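Thursday, late

Feet up, shoes off, one sock with a hole in it. Fiorella says a diary is cheaper than a therapist, and she's seen what I make, so here we are.

Spent the whole day with the conveyor again. I have now given more of September to a short green belt than to any living person, and the belt hasn't called once. It came from the Pritevholm surplus sale, where I went for a bench vise and came home with no vise. Settimio asked what I planned to convey. I said jars. He asked how many jars. I said it wasn't about the number. (It was 90, at last count, of Liliana's plum butter, which she wants labeled before the Flelton market and which I agreed to label in a weak moment, with my mouth full of plum butter.)

Morning was tracking. The belt had been creeping over to one side like a man on a bus trying to read your newspaper. You fix that at the end roller, a little on one side, run it, watch, a little back, run it, watch. The manual says quarter turns. The manual also says "two persons," and Ermanno was supposed to be the second person, but he showed up at 11:15 with a bag of rolls and opinions. His opinion was that the belt looked fine. It did look fine. It looked fine for the first 223 seconds and then it went visiting again, and I know the number because I was standing there with the kitchen timer like an idiot.

Lunch. The rolls were good, I'll give him that.

Afternoon I took all the screws out of the side plate and put them back in, which took two hours and improved my character more than the conveyor. One of them went under the freezer. I got it back with a magnet on a string, along with a bottle cap, a dime and a screw from some earlier project I no longer remember and can't apologize to. Then I wiped down the rail. The grooves hold dirt in a way I can only call loyal. Three rags, the good toothbrush (mine, formerly), and most of the blue spray.

Alžběta came by around four to return the ladder and stood looking at it for a long time. She worked on a packing line at Cattaneo when she was young, 300 boxes before the first coffee, and she has no romance about belts at all. She put one finger on it, pushed, and said, "Too tight." Then she drank my coffee and left. I loosened it. It ran straight. I'd like to say I was grateful, and I was by about six.

So that's where it stands: clean, straight, nothing on it. I sat on the stool for a bit and just looked at the end where the roller is, with the light going along the green. It's a handsome thing, in its way. Liliana says it looks like a billiard table for ants.

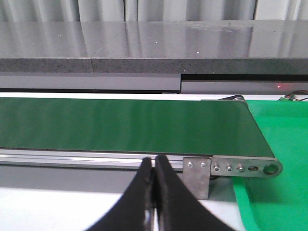 Roller end, side plate back on.

Tomorrow: jars. The labels are still at Ondevlow, who promised them for Monday and now say the machine that cuts them is down, and would I like them uncut? I would not like them uncut. I have seen myself with scissors. Liliana wants to know if I could just write on the lids, at which point I'd like somebody to explain to me what the conveyor was for.

Also need: a drip tray, a longer extension cord, a replacement toothbrush. The receipt for the belt is in the cookie tin and says 723, and I've told Fiorella it was a gift. If she ever does take up reading this, hello, Fiorella, it was a very good price.

Rain on the garage roof. Forgot to call my brother back. Bed.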